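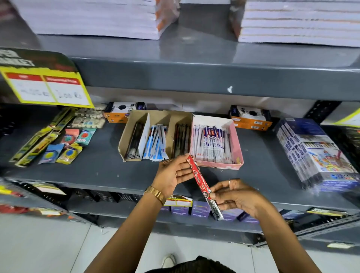 Automated Systems in Service Settings
Unit 7 handout: The Erkdale restocking fault
Revised 6/3/20

Read this before the lab session. You will need the log extract from the course folder and your notes on grasp planning from Unit 5.

Background

The Erkdale trial put a mobile shelf-stocking robot, the Jerkell, into a stationery store. The task was narrow. The robot took small packaged goods from a tote and placed them in open divider boxes on metal shelving. Its training data came from people doing the same job by hand, recorded from head height looking down. Pens in slim printed packets made up most of the items. The rest were erasers, pencil packs and boxed sets.

Slim packets are harder than they look. A person holds one at both ends, one hand near the top and the other pinching the bottom, and can turn it without thinking. The Jerkell had one arm and a two-finger gripper, so it had to pick a single point along the packet and keep hold of it through the whole move.

What happened

On a morning in January the robot was filling the middle tier of a three-tier unit. It had placed 43 packets without a fault being logged. On the next one the packet rotated in the grip during the lift. The lower end swung out and caught the edge of the cardboard divider box.

The arm did not stop. It kept moving toward its target and pushed the divider box sideways into the stock next to it. Several packs went over the front of the shelf and onto the tile floor. A clerk reached in to catch them while the arm was still powered and moving. The clerk was not hurt. The trial was stopped by hand at the emergency button and the store closed the aisle for the rest of the day.

Findings

The review by Nic Aodha, the firm that ran the trial, listed these points.

1. The gripper reported a good grasp. It checked finger width only, and the width was right. It had no way to sense that the packet had turned.

2. Contact force was checked every 500 milliseconds. The swing and the first contact both fell between two checks.

3. The force limit had been raised to 82 percent of the arm's maximum during setup, to get rid of false stops when the gripper brushed against full boxes. It was never lowered again. The change was not in the setup log — it was found by reading the settings file.

4. The camera did see the packet turn. The pose estimate was off for around two seconds before contact, but the confidence score was not wired to anything that could slow the arm.

5. The floor marking kept customers back. Staff were allowed inside it while the robot ran, and their instructions did not say what to do about falling stock.

Changes made

The force limit went back to its original value and now needs a password to change. The arm slows when pose confidence drops. Staff stay outside the marking until the status light is green, including when something falls. The dividers are now clipped to the shelf.

Grudus, which supplied the gripper, offered fingers with a slip sensor. These were fitted after the trial restarted. We have no data from them, so leave them out of your analysis.

For the lab

Work in groups of 2. Use the log extract to mark the time of the last good pose, the first contact and the emergency stop. Then draw a fault tree with "person within reach of moving arm" as the top event. Put the raised force limit and the staff rule on separate branches — most groups last year joined them and lost marks for it.

Write half a page on which single change you would have made first. Hand in the tree and the half page together at the start of the next lecture.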